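Front desk > Visitors > Questions about renting the Drulik Street reading rooms

Questions people ask us about the rooms

We get the same handful of questions every week, mostly by phone and mostly just as someone is locking up, so we've gathered the answers in one place (and if yours isn't on the page, please do ring, we like a chat!).

How do I book a room?

Fill in the paper form at the front desk or ask for it by email. We hold a date for 2 weeks while you make up your mind, and after that it goes back on the calendar. Evenings in the Arano Room fill up first, so if you have your heart set on that one, give us a second choice as well and we'll do our best to squeeze you in somewhere nice.
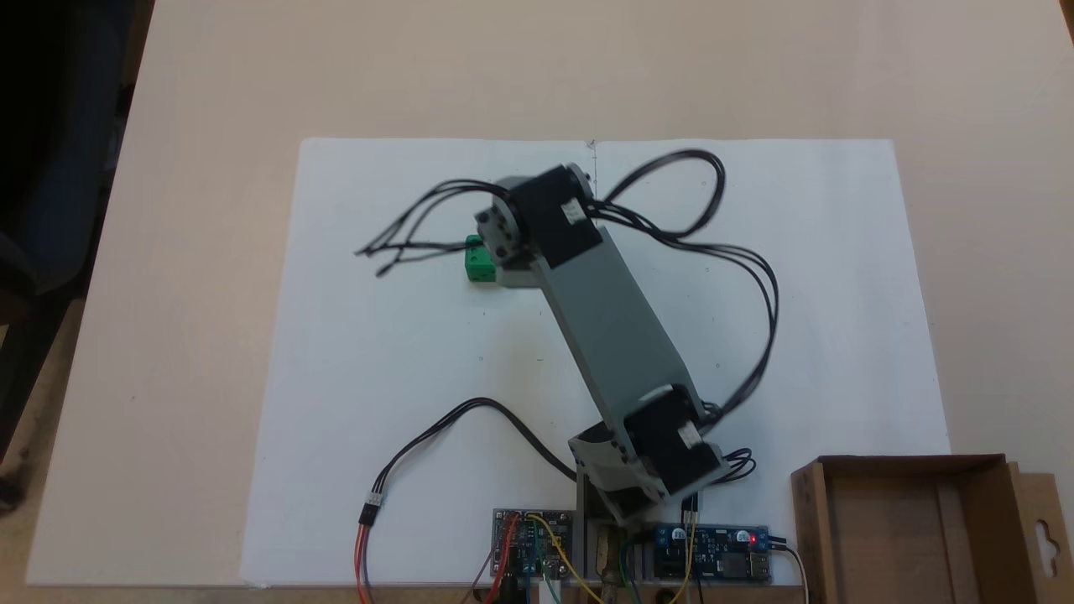
Bent Frandsen wrote to ask whether the two weeks start when the form is handed in or when we answer it, as he had been caught out by that at another library. They start the day we answer, and we've now put that on the form too.

What does it cost?

Reading groups, language circles and homework clubs pay nothing at all. Anyone charging admission pays a flat fee for the evening, and the money goes straight into the book fund, which brought in 1,096 new titles last year, a good many of them large print. We don't ask for a deposit, though we do ask you to put the chairs back, and you'd be surprised how long a stack of chairs can take when everyone is still talking about the last chapter.

Can we bring food?

Yes, and please do! Cakes, sandwiches, a pot of soup if you can carry it up the stairs. There's a kettle and plenty of mugs. 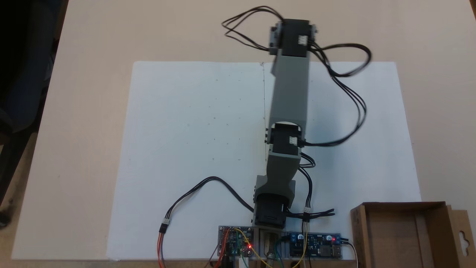 The one thing we'd rather you left at home is anything fried, as the smell gets into the curtains of the Cherkaoui Room and stays there until June. Wipe down the counter before you go, take your leftovers with you, and you'll be welcome back any time.

Can my group borrow a set of the same book?

You can, through the book club shelf. We keep sets for over 500 groups in the county, and a loan runs for six weeks. If one copy goes missing (it happens, usually under a car seat), tell us and we'll sort it out kindly. 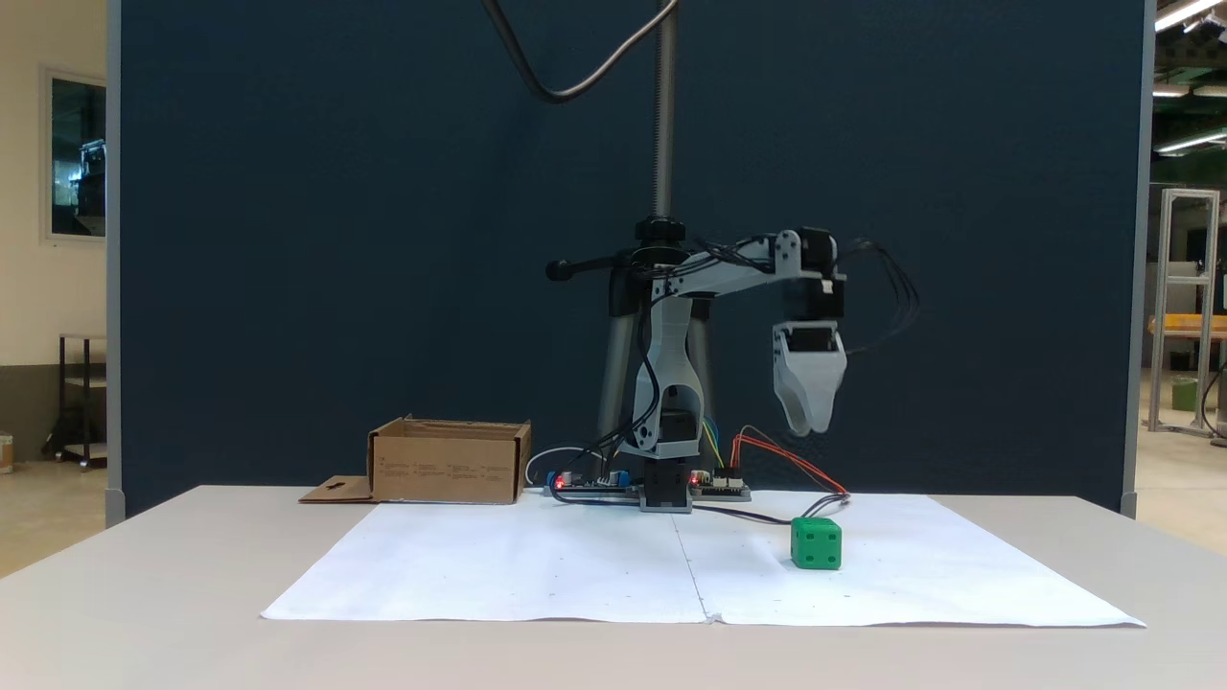
Robot arm on a tabletop, with a dark blue partition behind.

Is there parking?

A little, behind the building, and more on the street after six. The bus stops right at the corner.

Do you close for the holidays?

We do, and the dates go up on the front door well ahead of time. Bookings already made for those days are moved, never dropped. 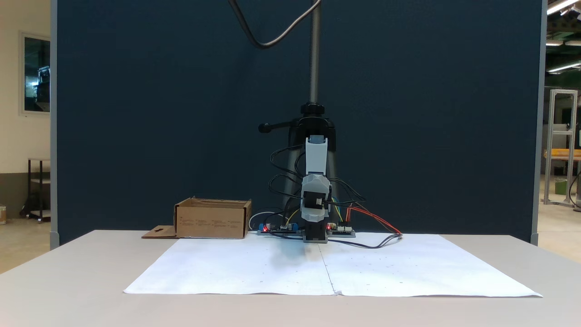 Could the closing dates go out by email as well, one reader wanted to know, for those of us who live too far out to walk past the door? They can. Leave your address at the desk and you'll get the list when it goes up, along with the new winter hours.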